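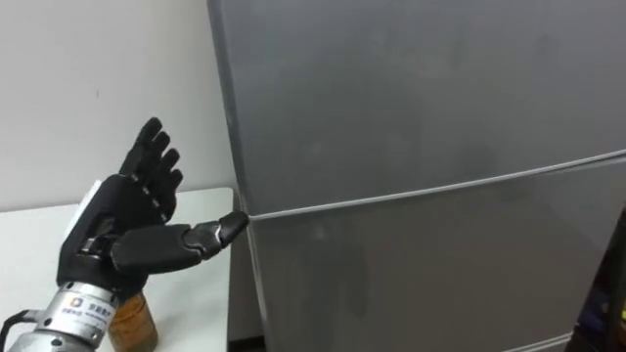

How often should I clean the dust out of a desktop computer?

Every three months if the case sits on the floor or you own anything with fur, and twice a year if it lives up on a desk. If the fans have started to sound like a hair dryer in the next room, you are overdue.

Dust is patient. It packs itself into the fins of the cooler until it has the texture of felt, and then the machine slows down and you start pricing a new one. Try a $10 can of air first.

What to have on hand

A can of compressed air or a small electric blower
A soft paintbrush, one inch wide, never used for paint
A Phillips screwdriver
A saucer for the screws, which otherwise go to live under the stove

How to do it

Shut down, switch off the power supply, pull the cord, then press the power button once to drain what's left. Take the case outside if you can. I did mine in the kitchen once and we ate around it for days.

Hold each fan still with a finger before you blow air at it. A fan spun up by a blast of air can wear out its bearing, and the cheerful whirring noise is not worth it. Keep the can upright. Tipped over, it spits liquid, and very cold liquid at that.

Work from the top down, in short bursts. Brush the stubborn bits off the cooler fins, going along the fins and never across. Slide-out filters can be rinsed in the sink, but let them dry overnight — all night, not until you get bored.

Leave the vacuum cleaner in the closet. The plastic nozzle builds up static, and it has a talent for swallowing jumpers and small screws.

Did it help?

Write down the processor temperature before and after, with the same game or program running for 10 minutes each time. My old Statstead tower went in at 83 degrees Celsius under load and came out a good deal calmer. If yours doesn't budge, the dust was innocent and the thermal paste is the next suspect.

Before the side panel goes back on, check that no cable is leaning on a fan. You will hear it if you skip this.

Last updated June 9, 2025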